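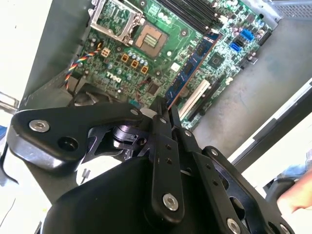
Oluwaseun Amadi
Responsable de taller en Porna

¡Hola! Yo llegué a Porna desde la reparación de toda la vida, de las de destornillador en el bolsillo y café frío en la mesa. La casa abrió en 1997 arreglando ordenadores de oficina y hoy preparamos Sokolel, nuestro servicio de desmontaje con robots para empresas que renuevan equipos y quieren aprovechar las piezas.
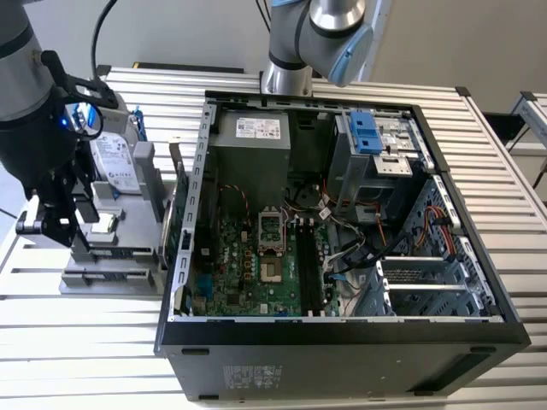 Una torre abierta en la mesa de trabajo, con un disco Seagate de pie en el soporte gris.

Con Sokolel puedes traernos desde 58 equipos, o contratar la célula completa y tenerla en tu propio almacén (a mí me encanta montarlas, lo confieso). Cada lote sale con su listado de piezas, y lo que no se puede reutilizar va a reciclaje.
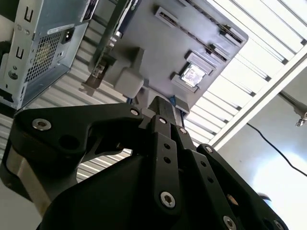
La pinza de cerca, eslabones negros y tornillos de hexágono interior.

Nuestro primer cliente fue Kovalchuk, que nos mandó 147 torres en agosto – ¡menudo mes! De ahí salió también Provuson, el curso para técnicos que quieren aprender a programar las rutinas ellos mismos. Lo doy yo, en grupos pequeños y con mucha práctica.
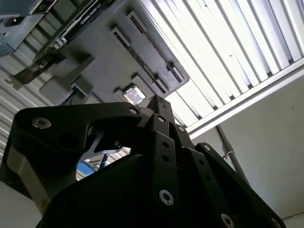

Otra vista de la pinza, bajo la luminaria del techo.

Si tienes 300 ordenadores parados en un sótano, o unos cuantos menos, escríbenos y te preparamos un presupuesto. Y si prefieres venir a verlo, pásate por el taller a partir de las diez – pregunta por Olu.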